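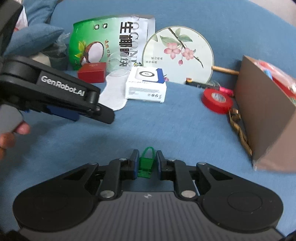

**Vimside Household Skills Group** | Members' opinions

I want to argue against the storage basket. I mean the sort that sits at the end of a sofa and takes whatever is lying about when the doorbell goes. Most of us own one. I owned three, and I have given two of them away since July.

The usual advice on tidying a living room is to clear the surfaces first and sort later. Ditte Bisgaard gave a talk to this group along those lines, and it was a good talk, and I disagree with nearly all of it. Her method works for people who do the second half. In my experience very few people do. The surfaces get cleared, the room looks better, and the basket goes under the stairs with everything still in it. When I went through the last of mine there were things at the bottom from a house I moved out of 11 years ago.

My view is that small things should stay in sight until each one has been dealt with. Spread them out on something plain. Blue is good, as most household clutter is white, black or see-through, and you can tell a plastic cup from a plastic bag without picking up both. Then work through them in any order you like.

What you usually find is that the things have nothing to do with each other. A round hand fan painted with pink blossom, a big packet of coconut snacks, a small red box, a white cloth, a cup on its side. Any one of them is easy. The fan goes on a hook or in a drawer, the snacks go in the kitchen and the cup goes wherever cups go. It is only when they are in a heap that they look like a job, and the basket turns them into a permanent heap.

Rhys Ngata says this is all very well if you live alone. He has four children and a dog and he says that if he left things out until they were dealt with, he would never see his sofa again. I take the point. I would still say that his basket is full, because I have seen it, and that he bought a second torch last winter with the first one inside it.

There is one kind of object I think needs its own rule, and that is the box a product came in. A good printed box is hard to throw away. The HP one is typical: clean white card, a blue stripe down the edge, a picture of the round-cornered white device on the front with its thick black ring. It looks like something worth having even before you think about what is in it. So it gets moved from table to chair and from chair to shelf.
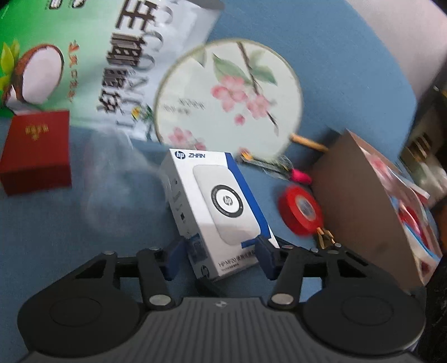
## Boxes

I give a product box 40 days. If the thing is working and the shop's return period has passed, the box goes in the recycling. The receipt and the leaflet go in an envelope with the name of the thing written on the front.

People tell me they keep boxes for moving house or for selling things on. Some do sell things on, and they should keep the boxes, flat if they will go flat. As for moving, I have moved twice and both times I packed in ordinary cartons from Hollis and put the original boxes in the skip. They had been taking up the top of a wardrobe in the meantime. My sister has a whole loft of them. She had it boarded out for £700, and I think you could fairly call that the price of keeping cardboard.

The other trouble with boxes is that they stop you seeing what is near them. A tall one on a table hides everything behind it. If you are spreading things out as I suggest, lay the boxes flat or put them at the back, and do them first.

## Toys and very small things

This is the part where I get the most argument. Small plastic toys are what the basket was made for, according to Ditte, and she would say that life is too short to find a place for every one. But they are the things that suffer most from it. A spoon will turn up. A green plastic padlock the size of a biscuit will go down to the bottom of a basket and stay there until the child has forgotten it.

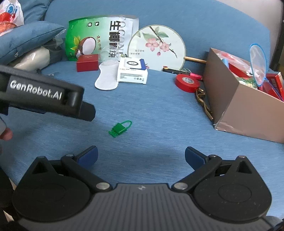 So I would put the smallest things away before the large ones, straight after the boxes. They take the least time and they are the likeliest to roll under a cushion while you are busy with something else. A shallow tray is fine for this, so long as you can see the whole of it without moving anything. I use an old Jedine baking tray with a dent in it. When the tray has two layers I stop and deal with it.

Large things can wait. A big bag of snacks propped against the back of the sofa will still be there in an hour, and you will not lose it. Somebody will probably have eaten some of it by then.

I don't expect Ditte to change her mind, and she has offered to bring her own basket to the next meeting at Dukedside and empty it on the table in front of everyone. I have said I will do the same with the one I have left.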